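Version du 27 mai. Ce fichier remplace le précédent, qui décrivait un format abandonné depuis et que tout le monde continuait de citer.

# drerkitz-gestes

Démonstrations téléopérées en simulation, pour apprendre à un bras à s'occuper de petits objets posés à des endroits déraisonnables. Drerkitz est le nom de l'environnement, Orham celui de la télécommande logicielle, Chu celui du format de fichier. Les trois noms ont été choisis à des moments différents par des gens qui ne se consultaient pas.

## Contenu

Le jeu compte 275 épisodes, répartis en 13 tâches. Un épisode correspond à une tentative complète par un opérateur humain, depuis la remise à zéro de la scène jusqu'au moment où il appuie sur « terminer » (ou sur « abandonner », touche voisine, voir *Problèmes connus*).

Chaque épisode contient :

- `poignet/` – les images de la vue embarquée, celle que l'opérateur a sous les yeux ;
- `etat.chu` – positions articulaires, pose de l'effecteur, ouverture de la pince ;
- `commande.chu` – ce que l'opérateur a demandé, à ne pas confondre avec ce que le bras a fait ;
- `note.txt` – une consigne en français, une ligne, parfois avec une faute.

La fréquence d'échantillonnage est de 30 Hz pour tout le monde, images comprises. Les versions antérieures mélangeaient deux cadences et nous avons passé une bonne partie du printemps à le regretter.

## Comment les gestes ont été enregistrés

L'opérateur pilote la pince avec une manette à six degrés de liberté et ne dispose que de la vue poignet. Pas de vue extérieure, pas de carte, pas de petit fantôme transparent indiquant où aller. Le choix était volontaire : une politique entraînée sur le poignet seul n'aura pas davantage d'aide, et nous voulions que l'humain hésite aux mêmes endroits qu'elle.

Il hésite. Une part non négligeable des premières images d'un épisode ressemble à ceci :

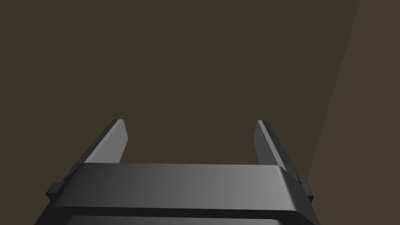
La consigne donnée aux opérateurs pour cette phase tient en peu de mots : pince ouverte, mouvements lents, et ne pas tourner l'avant-bras pour le plaisir. Les segments d'approche sont marqués `phase=0` dans `etat.chu`. Le marquage est fait à la main après coup, à partir de la vidéo, et deux annotateurs de bonne foi peuvent différer d'une poignée d'images sur la frontière. Nous avons gardé le premier avis et jeté le second, ce qui a au moins le mérite de la cohérence.

Ne supprimez pas ces segments sans réfléchir. Un utilisateur de la version précédente les avait tous coupés pour gagner de la place ; son modèle saisissait très bien, à condition qu'on lui amène l'objet entre les doigts.

## Phases

1. **Recherche** (`phase=0`). Le bras bouge, la pince reste ouverte, l'objet n'est pas forcément dans le champ. Pour l'apprentissage par imitation, c'est la phase la plus ingrate : des images presque identiques y sont associées à des commandes très différentes, selon ce que l'opérateur se rappelle de la disposition. Un historique court aide beaucoup. Dans la vue ci-dessous, les deux doigts sont écartés devant un fond uni, et une image isolée ne suffit pas à dire de quel côté partir.

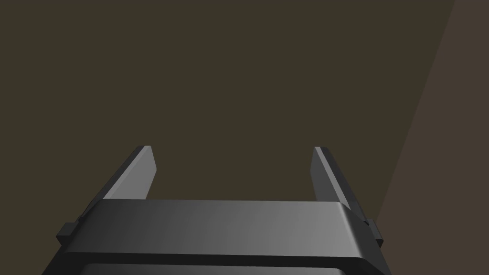

2. **Alignement** (`phase=1`). L'objet est visible et l'opérateur corrige l'orientation. Les commandes deviennent petites et nerveuses. Si vous filtrez le signal, filtrez ici avec prudence : une partie du tremblement est de l'information, l'autre est du café.

3. **Saisie** (`phase=2`). De la première commande de fermeture jusqu'à la fin de celle-ci. Un épisode peut comporter plusieurs saisies, et certains en comportent beaucoup.

4. **Transport et dépose** (`phase=3`). Absente des épisodes abandonnés, pour des raisons évidentes.

## Objets et décor

Le décor de ce lot est un intérieur domestique de synthèse de la collection Stesdale. Les matériaux vont du plus paresseux au plus chargé : des surfaces d'une seule couleur, et du marbre brun veiné de blanc qui donne aux détecteurs de contours une journée difficile. Nous n'avons pas rééquilibré. Un vrai logement ne le fait pas non plus.

Les objets viennent d'une bibliothèque de modèles 3D et n'ont pas tous été orientés avec soin avant l'enregistrement. Le téléphone à clavier, par exemple, se présente tête en bas dans la vue poignet :

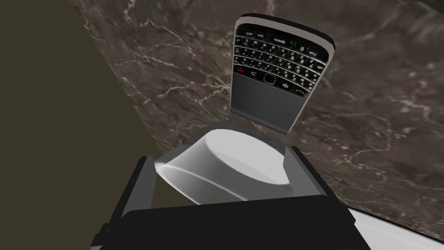
Les étiquettes d'orientation sont exprimées dans le repère de l'objet et jamais dans celui de l'image. Si votre chaîne de traitement redresse les objets d'après le texte qu'elle y lit, désactivez cette étape, ou préparez-vous à des surprises de 180 degrés. Même remarque pour l'augmentation par symétrie horizontale : elle est interdite sur ce jeu, parce que les commandes ne sont pas retournées avec les images. Le script fourni refuse de la faire. On peut le contourner en une ligne, et nous savons que quelqu'un le fera.

## Chargement

```
pip install orham-lecteur
orham verifier ./drerkitz-gestes
orham lire ./drerkitz-gestes --tache ranger_petit_objet --phases 1,2
```

La commande `verifier` est lente. Elle relit chaque fichier et compare les horodatages des images à ceux de l'état. Lancez-la une fois, allez déjeuner, puis n'y pensez plus.

## Partage des données

Le découpage entraînement / validation se fait par opérateur et par tâche, jamais par image. Deux images consécutives du même épisode se ressemblent au point qu'un tirage aléatoire donnerait d'excellents scores et aucun renseignement. Les listes sont dans `decoupage/`. Merci de les utiliser telles quelles, ou de préciser dans vos tableaux que vous ne l'avez pas fait.

## Problèmes connus

- « Terminer » et « abandonner » sont côte à côte sur la manette. Les épisodes visiblement mal étiquetés ont été corrigés. Les autres, par définition, non.
- La valeur d'ouverture de pince retarde de 3 images sur la vue poignet dans les fichiers produits par l'ancien Orham. Le champ `version_orham` permet de les repérer ; l'option `--recaler` les répare à la lecture.
- L'éclairage est fixe au sein d'un épisode. Une politique entraînée uniquement ici découvrira les nuages avec intérêt.
- Les collisions entre les doigts et les bords minces sont approximatives. Ne tirez aucune conclusion sur les forces de contact, il n'y en a pas dans les fichiers et ce n'est pas un oubli.

## Usages déconseillés

Transfert direct sur un bras réel sans étape intermédiaire. La géométrie de la pince est plausible, sa patience ne l'est pas : en simulation, elle peut pousser contre un plan de travail jusqu'à la fin des temps sans que personne reçoive de facture.

## À venir

En juin, une seconde vue fixe pour une partie des tâches, et des consignes relues. Le format Chu ne changera pas. Si vous avez déjà lu cette phrase dans le fichier précédent, c'est qu'elle y était aussi.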